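Imprimer | Envoyer par e-mail

Plier le linge sur le lit : vos questions

Mise à jour : 2023-04-11

Page tenue par Itzel Hinojosa pour les locataires de la résidence Lorente. Réponses courtes, pas eu le temps de faire mieux.

Pas de table chez moi, je plie où ?
Sur le lit. Fait d'abord, couvre-lit tiré, oreillers ailleurs. Un couvre-lit très coloré convient très bien, le noir se repère tout de suite dessus.

Et les chaussettes ?
En premier. Chaussette noire, chaussette bleu marine : à trier à la lumière du jour, sinon on se trompe une fois sur deux. Les orphelines dans un sachet, on refait le point en septembre. 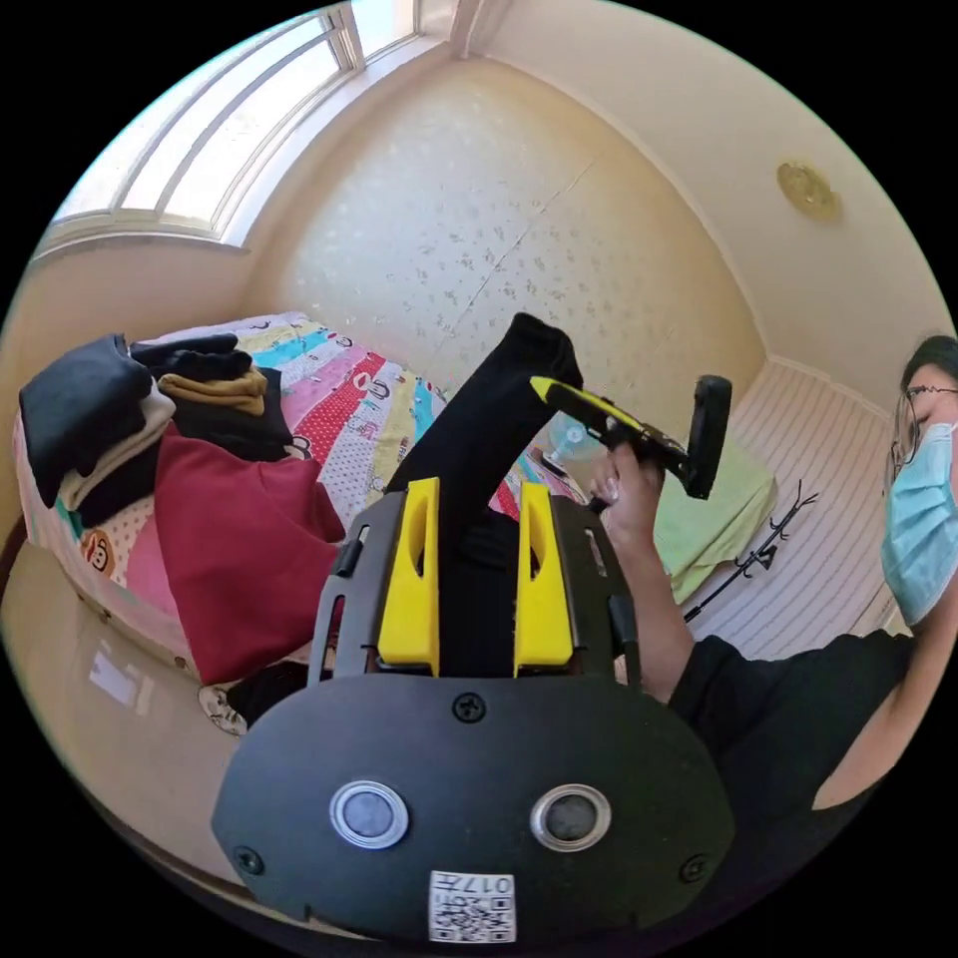

Pas de boule avec l'élastique retourné, ça détend le bord. Pliées en deux, l'une sur l'autre, c'est tout.

Où poser les piles finies ?
Contre le lit ou sur une étagère, jamais sur la partie où on plie. Les couvertures au bord, pliées épais. Serviettes à part.

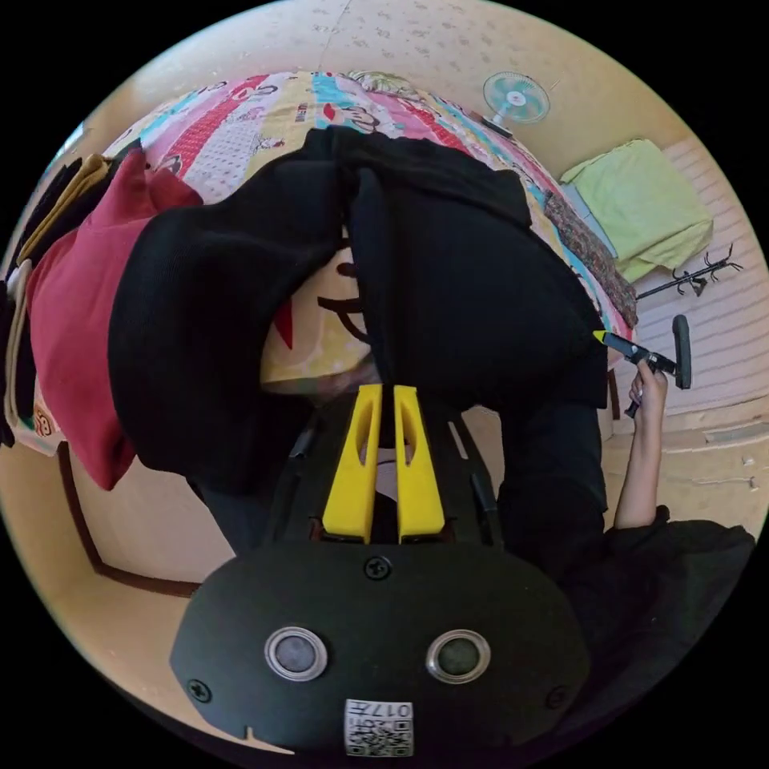

Couverture à motifs bruns pliée au bord du lit, serviette vert clair sur l'étagère.

Faut-il ouvrir la fenêtre ?
Oui si le linge sort de la machine du sous-sol (la Tisix, 400 tours à l'essorage en délicat, donc encore humide). Dix minutes et on referme. Petite chambre = buée sur les vitre.
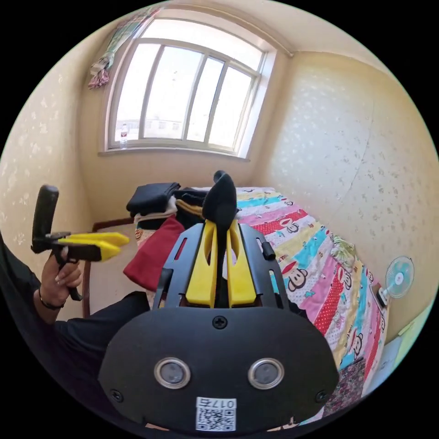 Crescencio Barajas : moi j'attends le lendemain pour plier, les pulls gardent moins les marques. Par contre il faut de la place pour les étaler, en petite chambre c'est pas gagné.

D'accord pour les pulls. Pas pour les chemises, elles se froissent en tas.

Vêtement noir en boule, je commence par quoi ?
Le secouer. Le mettre à plat, manches étalées, retrouver le col. Ensuite manches vers le dos, puis en deux. Peluches : brosse avant de plier, pas aprés.

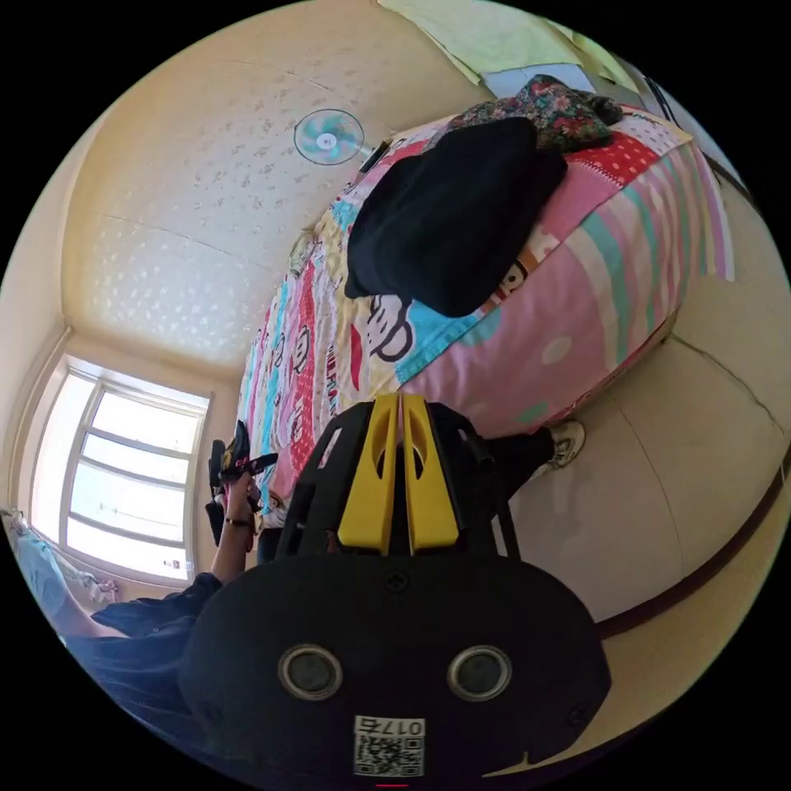

Fiches Lorente, n° 9, p. 2

Les tissus fleuris, foulards, taies : en dernier, à la tête du lit en attendant. Ils se glissent dans les creux du tiroir.

Combien de temps ça prend ?
Dépend de la machine. Un quart d'heure si on ne regarde pas son téléphone.

Une question qui manque ? Mot dans la boîte 99, hall Fustivmont.

Imprimer | Envoyer par e-mail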